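Folding and laying out: frequently asked questions
Govstead Garment Care

Last reviewed: November

These answers cover long-sleeved tops in plain knitted or woven fabric. Coats, lined jackets and anything with pleats are dealt with on separate pages.

Which surface should I fold on?

A flat table, large enough for the body and both sleeves to lie without hanging over the side. Bare tabletops are acceptable if they are clean and have no rough joints. On a very smooth surface a light top slides when one side is pulled, so hold the opposite side before applying any tension.

How do I take the twist out of a top that has come from the basket in a bundle?

Find two points that belong to the same edge, such as both ends of the hem or both shoulder seams. Take one in each hand and draw them apart until the fabric between them is straight. Do not pull from a cuff and a hem corner together. The fabric turns on itself along the diagonal and the twist moves further up the sleeve. 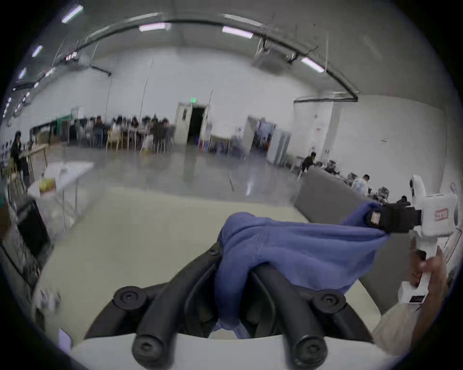
Photo: Govstead Garment Care

How much tension is safe?

Enough to lift the slack and no more. Fabrics lighter than 125 g per square metre should be smoothed on the table with the flat of the hand, and never stretched between two points. Knits of 248 g per square metre, such as the Fonberg long-sleeved top, will take a short, even pull across the hem. Stop if the corner starts to draw out into a point.

Does a table cover help?

Yes, for light and slippery fabrics. The Parri cover adds grip and protects the garment from the table edge. Pull the cover straight before starting. A crease in the cover can be felt through the garment and is easily mistaken for a crease in the top itself.

In what order should the top be laid out?

1. Place the body first, front side down.
2. Bring the hem square to the table edge.
3. Open out each sleeve from the shoulder towards the cuff.
4. Untwist the cuffs.
5. Smooth from the centre line outwards.
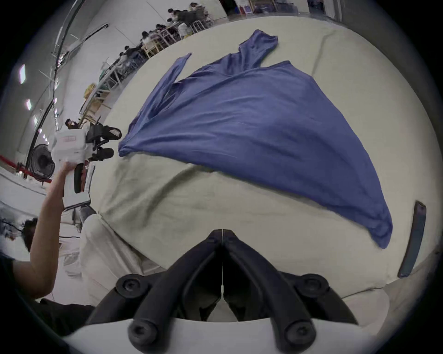

Sleeves are the usual cause of an uneven fold. If one is bunched at the cuff, correct it before folding the body, as the extra thickness will push the finished fold out of line. Both sleeves should lie across the back at the same height, with neither passing beyond the opposite side seam.

Can I lift the top part-way through?

Only before the first fold. Lift it from the shoulders, let it hang for a few seconds, then lower it hem first. A top picked up from the middle falls into a loose bundle and has to be laid out again from step 1.

Is a padded surface suitable?

For sorting and resting garments, yes. For folding it is less accurate, as padding gives under the hand and fold lines come out soft. 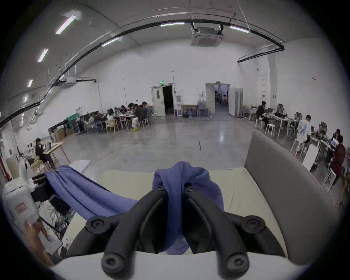 Where padding cannot be avoided, put a stiff board under the area being folded. Keep trailing fabric clear of leads and appliances, particularly irons and steamers.

May I work on the floor?

Yes, with a mat. The Piline mat is intended for hard floors and should be laid on a swept surface. Sweep again if outdoor shoes have been worn in the room. 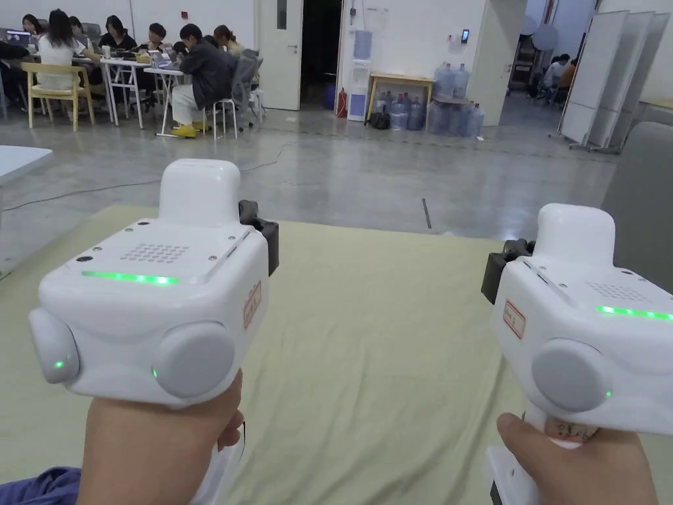
Kneel beside the mat and keep the garment well inside its edge. Sleeves tend to slip on to the floor when the body is turned, so fold them in first. Clean the mat every seven days in regular use, or at once after a spill.

How high can I stack folded tops?

No more than 20 to a pile for light fabrics. Heavier knits mark at the fold line under load and are best kept in shorter piles. Alternate the direction of the folded edge so that the pile stays level.

Can coloured and pale tops share a pile?

Yes, if both are fully dry and the coloured one has been washed before. Keep new dark or strongly coloured items apart until after their first wash.

Questions not covered on this page can be left at the Govstead counter. Replies are sent out each Friday.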